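Skarenstead, grasp and reach planner for simulated and real arms

Planner plus the tooling round it. One or two arms, parallel grippers mostly, runs on an ordinary workstation. Made by Rosenthal at Gollovgate, sold per seat.

What you get: the planner, the scene checker, the replay viewer, command line tools. Python bindings too, C++ if you ask.

Wrist view and head view both go in as inputs. Use either or both. The planner keeps them in seperate buffers so a slow head view doesn't hold up the wrist loop. Wrist view matters most for the last bit of approach, open fingers, short range, depth from the finger gap to whatever surface is behind.

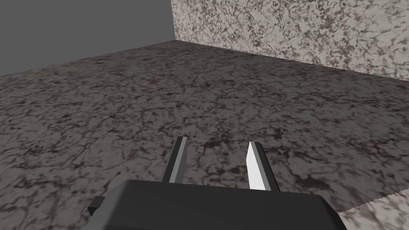

Textures. The old version got muddled by speckled stone, walls and floors reading as one surface. Seam finder has been rewritten, corners come out cleaner now. If your rooms are plain paint you can switch it off and save a bit of time per cycle (flag is --no-seams).

Default loop is 30 Hz. Replans in 7 ms on our test machine, slower if you pile on collision shapes. Limit is 1,280 shapes per room, after that it refuses to load and tells you which file.

Head tilt: handled. Give it the neck joint angles and it levels everything before planning, so a steep view is fine. Clutter on small tables is what most people buy it for, picking up one thing next to something tall and thin without knocking it. Set clearance per object or leave it on auto. 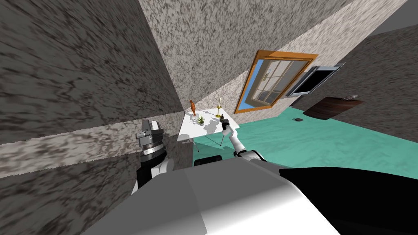
Two arm mode keeps the idle arm parked or mirrors it, your choice. Parked is safer to start with. Efa Prosser wrote the notes on this, they're in the docs folder, read them before you change the elbow limits.

Replay viewer: scrub through any run, both views side by side, joint plots underneath. Export to CSV. Video export is still a bit rough, sorry.

Not included: training, hand-eye calibration, soft grippers.

Part no. 551. Site licences through the Livham office, ask for Lorne Fehr, best on a Tuesday. Trial copies run the full planner but wont save replays. Next release November, free to anyone with a current seat.

Last updated: November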